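Sunday job, April 2024: sorting out the old metal bin in the workshop. It came from Narnov years ago and everything small ends up in it.

Took most of it out this morning. Two boxes for Stevard, one bag for the trash. 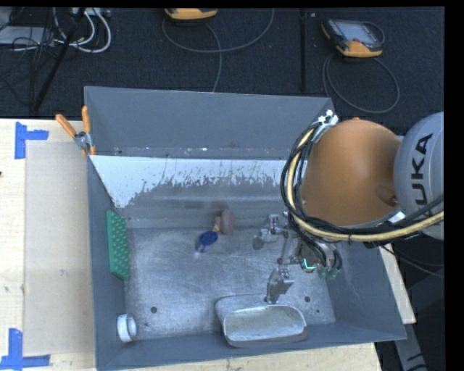 The green block with the bumps stays – I still use it. The silver dish is going back to the kitchen.

The scratches won't come out of the floor. I tried in August and gave up after 60 minutes.

Next up is the shelf by the door. Need 26 hooks for that.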